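**Kitchen swap table, February 2020**

The swap table is back at Bretow for another month, and Sylvie Penner is looking after it again. Bring kitchen things you no longer use and take home something you will. Bowls, plates, pans and colanders always go first. Please wash everything before you hand it in, and keep lids with their pots.

Food can come too, as long as it is whole fruit and veg or a sealed bottle or jar. Last time we had to turn away an open bag of flour and a tub of homemade soup.

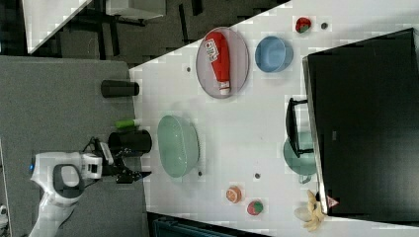
Colanders are still the thing people ask for most, so if you have a spare one at the back of a cupboard, Sylvie would like to hear from you. We have plenty of mugs – no more until June, please. Knives should be wrapped in newspaper and given to her directly.

Parvaneh Parsa has offered to collect from anyone who can't carry a heavy box. She has room for 7 boxes, so leave a note with your name and door number at the front desk. Anything left over goes to the Sadeghi shop.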